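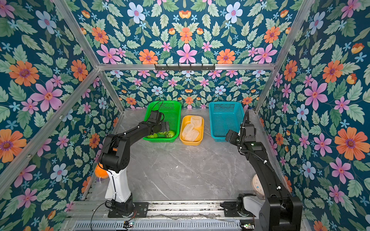
Budget the cell before the arm

Most capital requests for a small two-arm packing cell are written the wrong way around. The arms take up the first page, with payload, reach and repeatability set out in a table, and everything else is collected near the end under "accessories." I have reviewed enough of these requests at Lurkevell to think the order does real damage. It leads plant managers to approve the part of the purchase that is easiest to price and to underfund the part that decides whether the cell runs.

Consider produce handling, where the task is to take fruit or peppers from a basket, deal with a foam netting sleeve, and set the item down in a second basket. The arm is a catalog item. Two vendors will quote within a few percent of each other, and either will do. The sleeve is a different matter. It is soft, it changes shape when touched, and it does not sit the same way twice. One may be standing up in the tray while its neighbor lies on its side. Any budget that treats the sleeve as a fixed part in a known position has left out most of the engineering hours.

On the Groltov line we tracked hours against the original request. Setup and tuning came to 529 hours. The request had allowed 57. The arms arrived on schedule and met their specification, and they appeared in the post-project review only as a line marked "no action."

The missing hours went to ordinary things. Cable routing was redone after a loop was found to limit wrist travel over the baskets. Container positions were changed several times, each change requiring new waypoints. Perforated plastic baskets are cheap and drain well, but their walls flex, and a gripper reaching down inside one needs clearance that does not show on a layout drawing. Fingertips were replaced twice. Control boards mounted along the front rail were easy to reach for service, which I would keep, but they needed covers that had not been priced.

My position is that a request should begin with the items being handled and work outward. List each object, how it is presented and how far its shape varies. Then specify containers, then fingertips, then the structure and work surface, and only then the arms. Aluminum extrusion deserves its own line, including spare brackets, as the structure will be altered. So does the interior finish. A patterned wall or a veined floor is harder on a vision system than a plain one, and whether that is acceptable depends on what the cell is meant to prove. It should be decided on paper and not left to whoever assembles the panels.

I would also hold back 35 percent of the total until the first month of operation is complete. Finance departments dislike this. Ours, at the Hokness site, called it an unallocated reserve and asked for it to be removed. The money was requested again in November under a different heading, at a higher figure, after a seven-week delay.

The usual objection is that arms carry the long lead time and must be ordered first. Ordering first is fine. Amoah's purchasing procedure allows a deposit against the arms while the rest of the specification is still open, and other firms could copy it. The sequence of purchase orders need not match the sequence of the reasoning. A request that cannot say what the gripper will touch is not ready for approval, whatever the delivery date.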